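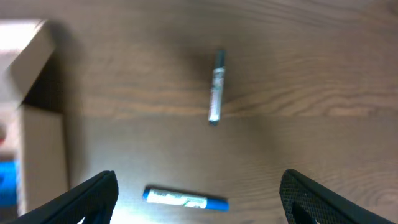
6 min read

4. How much plot the back cover gives away

The earlier sections dealt with cover art and titles. This one turns to the short description printed on the back of a crime novel and repeated on bookstore pages. We wanted to know where in the story that description stops. A reader who picks up a paperback thriller expects to learn who is in trouble and why, but the amount told beyond that varies a great deal, even between books by the same publisher.

4.1 Material

The sample consists of 406 descriptions of crime and suspense novels, taken from the Omevel catalog. All of the books were first published in English, and all were sold as stand-alone novels or as entries in a series with a continuing lead character. Story collections and true crime were left out. Where a book had more than one description on file, we kept the one used for the first paperback edition. Most of the texts come from two houses, Tarnska and Ó Conaill, with the rest spread over smaller presses. Descriptions run up to 200 words. Quotes from reviewers, award notices and lines about the author were removed before reading, and the remaining text was left as printed, including errors in spelling and the occasional wrong character name.

4.2 Reading procedure

Each description was read against the novel itself. The reader marked the last event in the description that could be tied to a particular chapter, and noted how far into the book that chapter falls. Events that happen before chapter one, such as an old murder or a broken marriage, were marked as background and did not count toward the stopping point. Hints were harder. A sentence like "she will have to choose between her brother and the truth" may refer to one exact chapter or to the general mood of the book. We treated it as an event only when the choice takes place in a single chapter and the description names what is being chosen.

A second reader worked through the same texts without seeing the first reader's marks. When the two disagreed, both went back to the novel and settled on one answer. Most disagreements were over dreams, flashbacks and chapters told from the killer's point of view, where it is not always clear whether the reader of the novel is meant to know yet who is speaking. Descriptions were marked on paper and the marks copied into a table afterward. Working on paper was slower, but it made it easier to keep a description and its novel open side by side.

4.3 Where descriptions stop

We sorted the descriptions into 3 groups. The first group stops before the main crime, or at the moment it is discovered. The second goes on into the investigation and reports at least one setback or false lead. The third reaches a turn that the novel itself treats as a surprise, meaning that the chapters before it are built to keep the reader from guessing it.

The first group is the largest, and the second is not far behind. The third is the smallest but larger than we expected, and it is not limited to small presses. Several Tarnska descriptions from this group give away a betrayal that the novel holds back until well past its midpoint. In one of the Grikgate novels, the death of the lead detective's partner is told in the first line of the back cover, while in the book the partner is alive and talking for more than half of its length. A reader who has seen the cover reads those chapters in a different way than a reader who has not.

Series position matters here. Later entries in a series often assume that the reader knows how the earlier ones ended, and their descriptions repeat those endings as background. The sixth Grikgate description names the killer from the fifth book outright. Under the rules in 4.2 this is background to the sixth book and does not move its stopping point, but it does spoil the fifth for anyone browsing out of order. We kept a separate note of such cases and return to them in the next section.

Description length turned out to be a weak guide. Some of the longest texts spend most of their space on setting and on the lead character's past, and never get beyond the first body. Some very short ones go straight to the late turn. Romantic suspense behaves a little differently from the rest of the sample – the love story is usually told further along than the crime is, so that a description can be early on one thread and late on the other. For these books we recorded the stopping point of the crime thread only.

The Ó Conaill descriptions end with a question more often than the others ("But who can she trust?"). These closing questions rarely add an event. They point at the next turn without saying what it is, and in nearly every case the description's stopping point is the sentence just before.

Figure 6. Open cardboard box holding pens or small tools, on a wooden table.

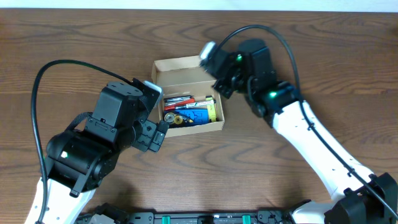
4.4 Limits of the sample

The sample leans toward paperback originals. Hardcover jackets have inside flaps and can spread the description over a larger space, so the pattern may not hold for them. We also worked only with descriptions as they stood in the catalog in July. Bookstore pages are rewritten often, sometimes after readers complain about a spoiler, and a few of the texts in the third group may have been changed by now. Translated descriptions were not compared with their English sources.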